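Skiltorholm Winter Walks: dataset notes

Contents

One table of logged outings with dogs on the ski and snowshoe trails at Skiltorholm, plus a lookup table of trail segments. The main table holds 493 rows, one per outing. The segment table holds 81 rows. Both are UTF-8, comma-separated, with a header line.

Fields in outings.csv

outing_id: integer, unique
segment_id: key into segments.csv
mode: ski, snowshoe or foot
dogs: number of dogs on the outing
snow_cm: depth at the trailhead stake, blank if not read
note: free text, at most 256 characters 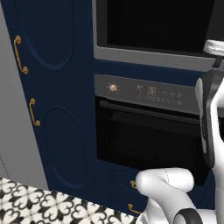 Navy cabinet and built-in oven, with robot arm at right (rendered).

Depths come from the stake at the Clarkunura trailhead only. They do not describe the upper loop, where wind clears the ridge. Treat blank as missing, never as zero.

Segment names follow the Engelhardt trail map. Where the map and the trail signs disagree, the sign name is in the alt_name column. 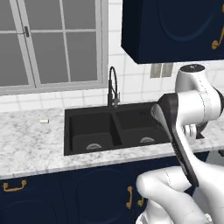
Known problems

The Skatside segment was rerouted in June and now has 2 entries in segments.csv, old and new. Join on segment_id, not on name. Some notes were cut at the length limit and end in mid-word. Start times were not recorded.
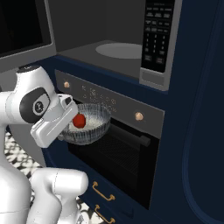 Skijoring is logged as ski. To separate it, search the note field for "harness" or "towline"; this misses outings with no note.

Changes

27 August 2024: added alt_name, removed duplicate rows.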